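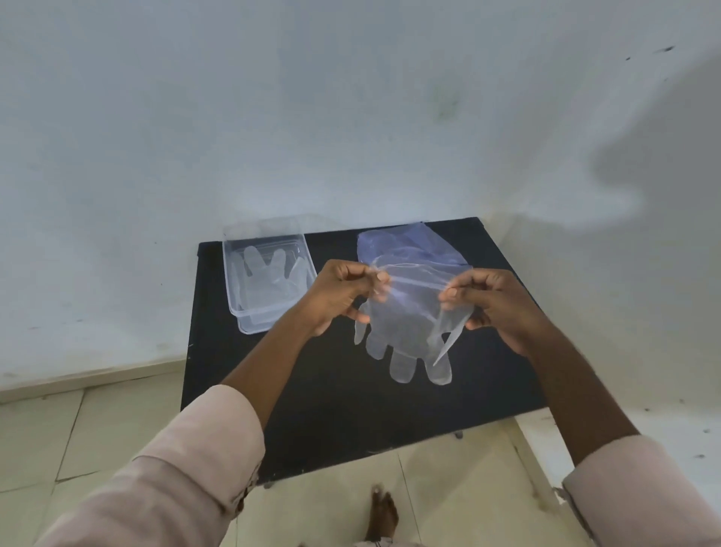

Living with the new food scrap ordinance

Posted April 11, 2022

The Prinivdale city council passed Ordinance 466 in February, and it takes effect this summer. Every household with curbside pickup will have to keep food scraps out of the gray trash cart and put them in the green one. I spoke against it at the hearing, mostly over the fines, but it passed anyway and we all have to deal with it. These are the things that have worked in my kitchen during the early sign-up period.

Read the notice first

The mailing from the city is four pages long and the part you need is on the back of page 3. It lists what Medside, the hauler, will take. Meat, bones, bread, coffee grounds and plain paper towels are in. Plastic bags are out, and so are the produce stickers, which is a nuisance with apples. Peel them off when you unpack the groceries and you won't have to fish for them later.

The kitchen pail

The city is handing out a small Renari pail with a lid. Mine was fine, but any container with a tight lid will do. Line the bottom with a folded sheet of newspaper and change it every time you empty the pail. In hot weather, keep meat scraps and fish skin in the freezer in an old bread bag, then shake them out into the cart the night before pickup. The bread bag goes in the trash.

If the pail smells, wash it with dish soap, rinse it with white vinegar and leave it open in the sun for an hour. Baking soda sprinkled on the newspaper helps some.

The green cart

Keep it in the shade. Put a layer of dry leaves or torn cardboard in the bottom after each pickup, or the wet stuff will stick and stay there all week. For maggots, a kettle of hot water and a stiff brush is enough. Dump the water on the grass – the ordinance doesn't let you wash a cart out into the storm drain.

Cooking grease is not allowed in either cart as a liquid. Let it set in a can, scrape it into newspaper and fold it up.

Fines and exemptions

The first two violations get a tag on the cart. After that the fine can go as high as $510, and you have 30 days to appeal in writing. Take a picture of any tag you get, and write down the date.

You can ask for an exemption if you compost at home or have no room for a second cart. The form is number 2191 at the city clerk's counter. Ask for a stamped copy.

The Vukadinović amendment, which would have cut the fine for small households, was tabled and may come back with the budget. If you want it, write to your council member before then. Keep the letter to one page and put your street address on it.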